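Geltar bench notebook, bimanual cell 2
December, started 8:40

Task: towel fold from crumpled start, then place in basket. Collecting for the Drivov policy, second round. The first round was too tidy. Starts were mostly flat or once-folded, and the policy stalls on anything bunched.

Status before this session
Episodes on disk: 2,196
Of those, crumpled starts: 527
Target for this block: 80 more, crumpled only

Setup
Left and right arms homed against the rail stops. Left gripper zero was off after the last cable change, so I re-ran the zero and saved it. Leader arms unchanged. Control rate unchanged from the previous block. Fixed camera exposure locked. Wrist camera exposure still on auto, see below.

Reset procedure used today
Pick the towel up by the middle, drop it from forearm height, do not straighten. If it lands off the mat or under the rail, drop again. Basket stays at the back left corner for this block. Basket position gets varied in the next one, so do not mix the two in the same folder.

Operator rule for crumpled starts: no flattening with the side of the finger. First contact should be a pinch on a visible edge or corner. If no edge is visible, lift the top layer, let it hang, and look again. Flattening works for a person on the leader arms but the pushes come out different every time and the model averages them into nothing useful.

Views, fixed and wrist

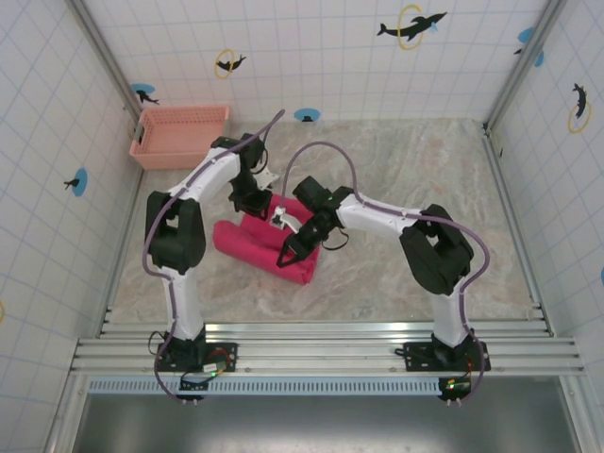
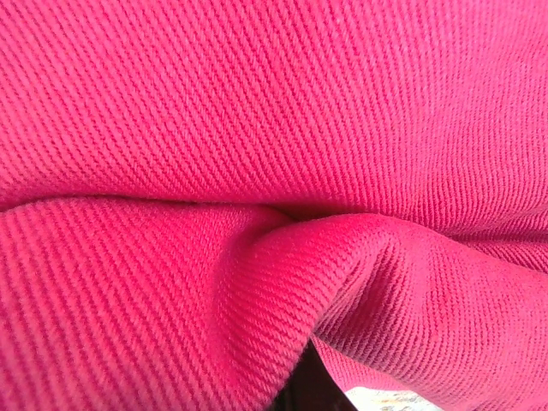 Notes on the wrist view
1. At close range the wrist stream is all cloth. Twill ribs are sharp enough to give fold direction, and the shadow in the creases separates the layers reasonably well. Edges are the weak point. When the gripper is right over the bunch there may be no towel edge in view at all, and the operator is working from the fixed camera without noticing it.
2. Auto exposure shifts when the cloth fills the view. The pink goes pale on the high folds and the mat washes out as the wrist lifts away. Lock it before the next block. Value to be picked with the towel in view, not the bare mat.
3. Keep the approach slow over the last stretch. Fast approaches give a handful of usable wrist images before contact, and those are the ones we need.

Problems
Two episodes lost to a dropped wrist stream on the right arm. Reseated the connector at the board and it held for the remainder. The cable loop on that side is long and I would like to shorten it, but not in the middle of a block.

Timestamps between fixed and wrist streams drift over long episodes. The Brøndum sync script corrects it on export. It does not correct episodes with a dropped stream, it just writes them out short. Check lengths before merging.

Several episodes have a regrasp after a failed first pinch. Kept them. Tagged "regrasp" in the episode notes so they can be filtered if training goes badly. Episodes where the towel was dropped and the operator started over from nothing are discarded.

Labels
start_state: crumpled
first_contact: edge / corner / top_layer
regrasp: y / n
end_state: basket / mat / discard

"top_layer" is new. Older episodes have this case under "edge", which is wrong, and somebody has to go back through the 527 and fix them. Script can't do it, needs eyes on the video.

Next
Lock wrist exposure, all cameras.
Relabel old crumpled starts.
Export this block to the Jornivton share, separate folder, after the length check.
Try the second towel. It is thinner and the ribs will not show as well, so expect the wrist view to be worth less.
Ask whether the basket block can use the same reset rule or needs its own.

Stopped 4:15. Arms parked, power off at the rail.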